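手把手教机器人洗碗，我先学会了慢

去之前我以为会看到一条机械臂，银光闪闪的那种，旁边站个穿白大褂的人按按钮。结果Dzintra Dzene在门口递给我两只手持夹爪，说，今天你来当老师，先洗个碗吧。

我愣了一下。我在家都不怎么洗碗的！

Dostden这个项目做的事，说起来一句话：让人拿着夹爪干家务，把整个过程录下来，再拿这些录像去训练机器人。夹爪跟机器人手腕上装的那副是一个路子，开合靠手指，镜头跟着手走，所以人看到什么、手怎么动、什么时候松、什么时候捏，机器人将来都能照着学。项目里的人管录一遍叫“一条”，管录的人叫“示教员”。到我去的那个月，洗碗这一项攒了676条。我问够不够，Dzintra笑了半天，没回答。

先说手感。你拿惯了十根手指，忽然只剩两片夹嘴，那种笨拙真的很难形容，有点像戴着滑雪手套系鞋带，又有点像第一次用筷子（我对第一次用筷子没有记忆，但我见过我外甥女用，表情跟我当时应该差不多）。抹布夹起来，掉了。再夹，夹住一个角，剩下的全拖在下面，擦碗的时候根本使不上劲。第三次我学乖了，先把布团一团，从中间夹，这才算有了一块能用的“手掌”。

然后是碗。平时洗碗，左手扶着，右手转着擦，谁会去想这件事？拿上夹爪以后我才发现，碗自己会跑。你往内壁上一压，它就往另一边滑，你得用另一只夹爪挡着，可是挡得太用力，碗又翘起来。我跟那只碗较了好一会儿劲，Dzintra在旁边一声不吭，后来才慢悠悠地说，你刚才那条挺好的，有个补救动作。

补救动作，这是我那天学到的第一个行话。意思是东西没拿稳、碗滑走了、布掉了，人又把它弄回来。我原来以为这种都得删掉重来，谁愿意让学生看老师出洋相呢。可她说机器人最缺的就是这个：它要是只见过顺顺当当的洗法，碗一歪就傻眼了，不知道下一步往哪儿伸手。

所以他们的规矩挺有意思，掉东西可以，停下来发呆不行。停顿超过4秒，这一条就要打标记，后面有人来看要不要剪。我第一轮被标了5次，全是因为我在那里想“下一步该干什么”。

水池边上的活儿，一条一条地录，拿布、擦内壁、换个方向再擦，听着单调，真上手的时候脑子一点都闲不下来。
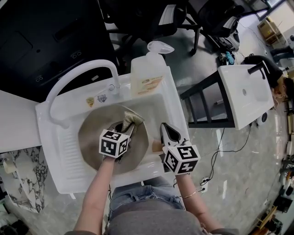
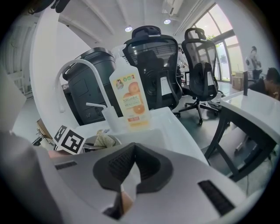
Kristóf Virág对这套办法没有那么热心，他觉得拿夹爪录出来的东西终归是人的胳膊在动，人的肩膀能绕过去的地方，机器人的关节未必绕得过去，录得再多，到了真机上还是得有一部分动作白费；要教，就该坐下来遥控真机，手柄一推，机器人走一步算一步，教到的都是它自己做得出来的。

这话我转给Dzintra，她也不恼，说他讲得有道理，所以两样我们都做。

于是吃过午饭我又去试了遥控。遥控用的那套东西在另一间屋，代号叫Ernex，操作的人坐着，两手各握一个手柄，你动它也动，中间有一点点延迟。就那一点点，要命！我看着机器人的手慢半拍地往碗那边伸，总觉得它没听见，就再推一把，好了，推过头了，碗咣当一声撞在池壁上。屋里安静了一秒，然后有人很客气地说，没关系，这个碗是不锈钢的。

比起来，夹爪虽然笨，至少力气是直接传到手上的。布蹭在碗上涩不涩、碗底有没有贴稳，你的手知道。遥控的时候手柄那头什么都不告诉你，全靠眼睛看，看久了眼睛发酸。可遥控也有它的好处，机器人够不着的地方它就是够不着，你没法作弊。我在夹爪上有个坏习惯，喜欢整个人往前探，身子都快趴到水池上了，到了Ernex这边，一次就给我治好了。

我问过一个很外行的问题：为什么不干脆写个程序，告诉它绕着碗转几圈不就行了？得到的回答是，碗可以，布不行。碗是什么形状，量一量就知道；一块布团起来是什么样，每次都不一样，湿了是一个样，干了又是一个样，夹着角和夹着中间更是两回事。这种事情写不成规则，只能一遍一遍做给它看。我想起我妈教我拧毛巾，好像也没讲过什么道理，就是站在旁边拧给我看，看我拧得不对，拿过去再拧一遍。

下午的后半段我一共录了多少，自己都糊涂了，只知道系统里给我名下记的编号排到了104，其中当然有别人的，因为编号是大家共用的（我一开始还以为都是我录的，得意了整整一杯咖啡的工夫）。录到后面，人会进入一种很奇怪的状态，动作变慢，但是不停，手腕转到哪儿、夹嘴什么时候合上，都不怎么用想。Dzintra说这个时候录的最好用。她还说千万别追求快，示教员一快，动作就糊在一起，机器人分不清哪里是“擦”，哪里是“挪”。

还有件小事值得一提，录之前要检查夹爪上那些黑白方格的标记块，得让它们干干净净的，系统靠它们认位置。洗碗这活儿水花多，泡沫溅上去，格子糊了一块，位置就容易飘。所以录水池的时候，手边常备一块干布，专擦方格，跟洗碗的那块布绝对不能混。我混过一次，被瞪了一眼，记到现在。

走之前他们让我看了机器人自己洗碗，用的是早些时候的模型，里面没有我的份儿。它把布夹起来，掉了，停了一下，又夹起来，然后往碗的内壁上压过去，碗滑了，它用另一只手去挡。我差点叫出声来，那个挡的动作太像人了，有点慌，又有点不服气。擦得干净吗？说实话，一般，碗沿那一圈基本没碰到。Dzintra说碗沿的数据少，大家录的时候都爱擦中间，机器人也就跟着只擦中间。这个毛病怎么听着这么耳熟，我家里那几只碗，碗沿大概也是同样的待遇。

他们下一步想换到叠毛巾和收餐具，场地还在跟Droststead那边谈，最快也要等到12月。Dzintra问我到时候还来不来，我说来，不过得先让我回去练练擦碗沿。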